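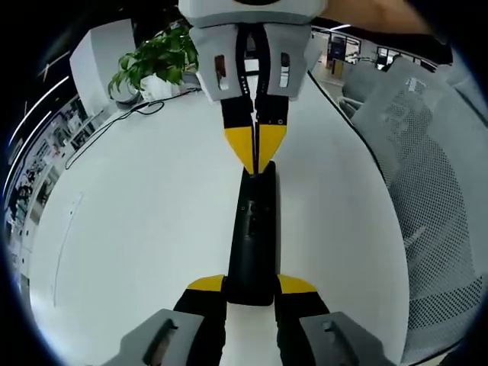 Can a robot tidy up a living room yet?
Parts of one. It can pick up a thing it has met before and put it where it's told, if the floor is clear and there's no rush.

I keep getting asked this, so quick version, typed between shifts. The demos are good now. Really good. But a demo is one chore, one table, good light. My kitchen has drawers that stick and a kid who hides spoons.

Handing stuff over is what gets me. Two hands, one object, when do you let go? People learn it as toddlers. Machines have to be shown, over and over — 1000 times, 1403 times, whatever it takes — and then you buy a different remote. 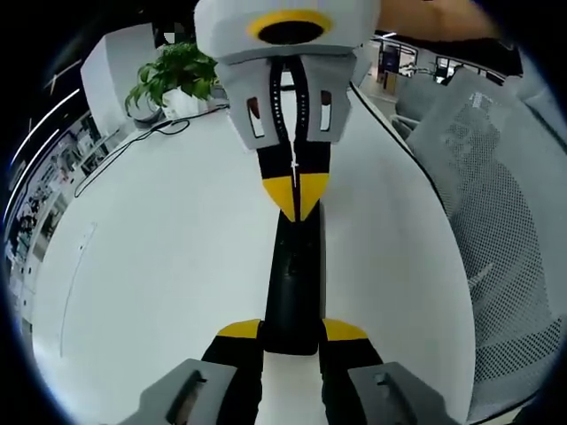

And the shop floor isn't much easier. Samira Rizk packs orders at Brillen and she'd love a machine for the boring end of it. Same box, same tape, all day. Fine. Then a bent box shows up and somebody has to walk over. She thinks six years. I think longer, for teh home anyway.

Still, I'm not a grump about it. Folding towels badly is still folded towels. I'd take it.

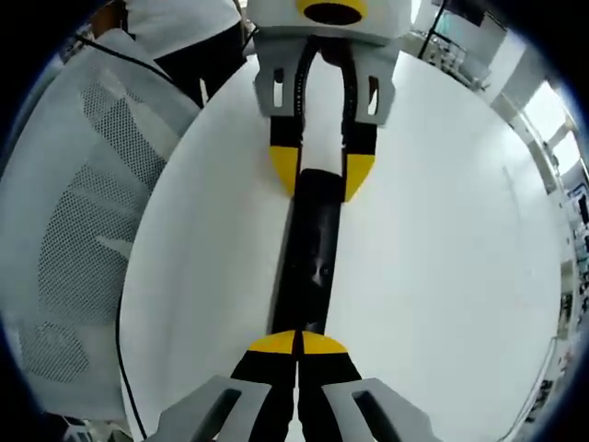 So should you wait for one before buying a new dishwasher?
Buy the dishwasher. It does one chore, does it every night, and you can get it fixed.

More on prices next time, if I get round to it. Raed Haddad owes me some numbers.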